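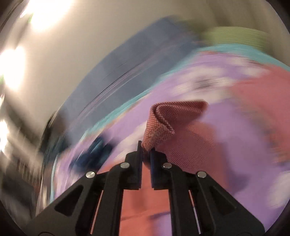 Coral cloth in the jaws, July.

Morning, bit of a slow start. Mhairi and I went back over the crit rolls in Koketti, as the forum thread about them has grown again and I promised Ludger a proper answer before the next balance patch. Players swear that a stun on the opening hit lands more often for the AI than for them. I logged 2,506 opening hits in Rurkow arena, same two champions every time, swapping sides halfway through - my tea went cold twice, but it had to be done.

Stun rate came out level, near enough that I wouldn't argue with anyone over it. What did show up was the input delay: the AI acts on the frame the round begins, and a person simply can't. Gudrun had said as much in spring and we were all too busy to listen, so I owe her a cake.

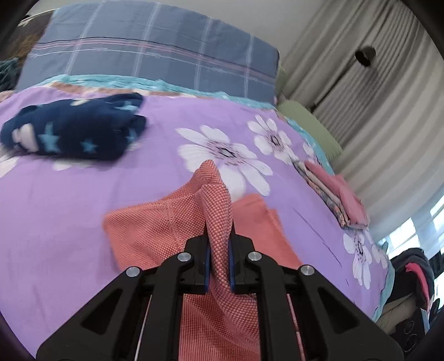
Still to do

Rerun with the delay set to 2 frames for the AI and see whether the complaint disappears by itself. Ask Sinan if the old build is still on the Fastomo machine, I'd love to compare the two. Rhonda wants a plain-words version for the forum, no tables please, and she's quite right - the last one I wrote had 37 rows and I don't think a soul got to the end of it.

Log file is in the shared folder under my name, help yourselves.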